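Automation at Brisero

Brisero is a grocery distribution company that supplies canned and jarred goods to small stores. It is known mainly for the gradual automation of its shelf preparation department, where display shelves are arranged before they are sent to customers. The department handles 1510 product lines.

History

The company was founded in 2000 and relied on manual shelf work for most of its existence. Automation began under operations manager Rezaul Barua, who arranged for two-armed work cells to be supplied by Stara. The control software was written by Rojanasak, a smaller firm that also trained the first operators.

Operation

Each cell has a pair of robot arms mounted side by side, facing a shelf. The arms end in two-fingered grippers and carry small cameras at the wrist. They place, lift and move cans, jars and cups one at a time, under the supervision of an operator who may stop the cell at any point. 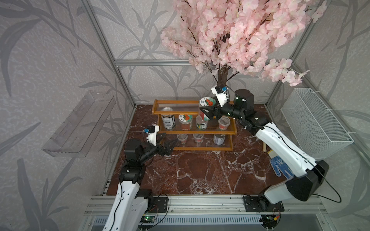 Mixed shelves are considered the most demanding part of the work. Containers differ in height, width and surface, and clear plastic cups require a lighter grip than metal cans. New products are first handled by an operator, whose movements are recorded and used to prepare the cell.

Effects on staff

At the time of the change the department employed 17 people. No positions were cut, but duties shifted considerably. Employees who had stocked shelves by hand became cell operators or moved to quality checks, and repeated lifting became a smaller part of the day. Pay grades were revised the following October.

Some employees reported that the new work was more tiring to the eyes and offered less contact with coworkers. Shifts at the cells were later shortened, and operators now rotate to the packing area after the midday break. Damaged goods are still sorted entirely by hand.

See also: Illumik (warehouse lighting system)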